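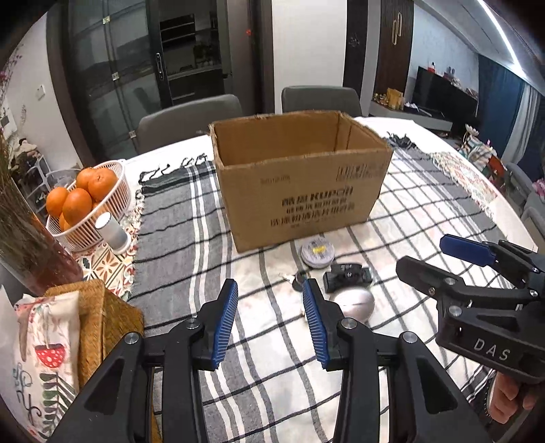
I clear out my junk drawer twice a year, and the trick that finally stuck is the one-box sort. You need a cardboard box with the top flaps off, a cloth you don't mind crumbling dust onto, and 29 minutes on a kitchen timer.

## Lay down the cloth

Mine is an old plaid thing with a fringe. Small round stuff loves to roll, and fabric stops it - I lost a watch battery behind the radiator before I figured that out. Put the box in the middle, toward the back, and leave yourself some space in front.

## Tip out one handful at a time

Don't dump the whole drawer! I did that when I lived on Lesau Street and ended up eating dinner on the couch for 3 nights. One handful, spread it out so nothing is touching, then decide.

- **Keep and use this month:** goes back in the drawer.
- **Keep, but not here:** goes in the box.
- **No clue what it is:** stays on the cloth till the end.

Little tins get opened before you decide anything (I once found 114 map pins in one, all mixed up with cough drops).

## Deal with the box

When the timer goes, stop and walk the box around the house. Cables go with the electronics, sewing bits go with the sewing. I write "Kitlow" on anything headed for the swap shelf over there, and I tape loose cords to whatever they plug into - masking tape peels off fine.

Mystery items get a sandwich bag and a spot on the shelf until November. After that, out they go.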